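Gripper comparison at the Flindon bench: first results

Thursday, January 18, 2024

The two-finger grippers we fitted in the fall have now been through the same set of trials as the older Stellurby pair, and the numbers are far enough along to share. The question was narrow. Both grippers are rated for the parts we handle, and both fit the existing wrist plates. What the data sheets do not say is how each one behaves on soft, thin stock that does not hold its shape.

The test used two arms on one controller, with Zisorent handling the motion planning as before. Each gripper type ran on both arms. Finger travel speed was the same throughout, and closing force was set to the lowest value that held a single cord through a full lift. We left the force there for the whole series, including runs where a higher value would clearly have helped.

Each gripper type was given 178 pick attempts. A pick counted as good if one cord left the box and no second cord came with it past the rim. Under that rule the Lumbao grippers made 107 good picks. The Stellurby pair made fewer, but its count is not final. One block of its runs was logged with the wrong tool offset and has to be repeated, so we are holding the figure until February.

Most failures with the Lumbao were double picks. The jointed finger reaches well into a pile, and the tip tends to slide under a neighboring loop on the way in. The Stellurby fingers are shorter and blunter. They pull fewer extra cords but miss more often near the walls, where the gripper body meets the cardboard before the tips are low enough.

Cycle time was limited to 300 seconds per attempt, after which the run was scored as a failure. Few attempts came near the limit, and those that did were spent on regrasps.

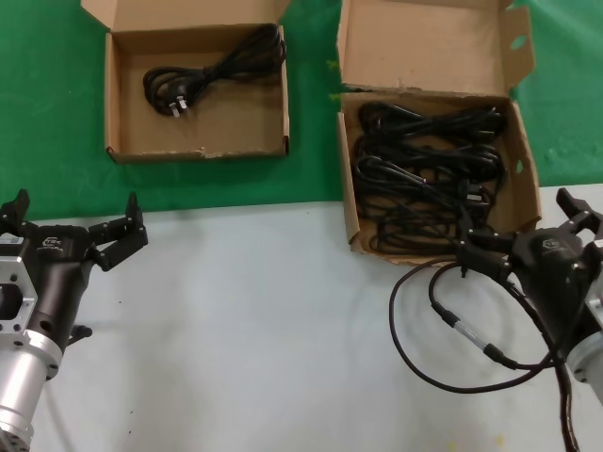

Cord sorting remains the hardest job in the series, and it decided most of the score. A packed box gives the planner very little to work with: black cords against black cords, plug ends buried among the loops, no clear edge to aim at. The best approach so far is from the side, with one fingertip at a cord near the lower right corner of the box and the other arm standing by with its fingers open. A cord that trails out over the white table is much easier to segment than the same cord inside the pile, and the vision side would like more of the work done out there. The green cloth also separates well from black. A coiled cord in a shallow box is a far simpler target, and we score those picks on a separate sheet.

Remaining work: repeat the Stellurby block with the corrected offset, then run both types at one higher force setting. The controller log for the series stands at 343 entries and can be read from the Flindon share. Anyone planning to use the bench in February should check the tool offset before the first run.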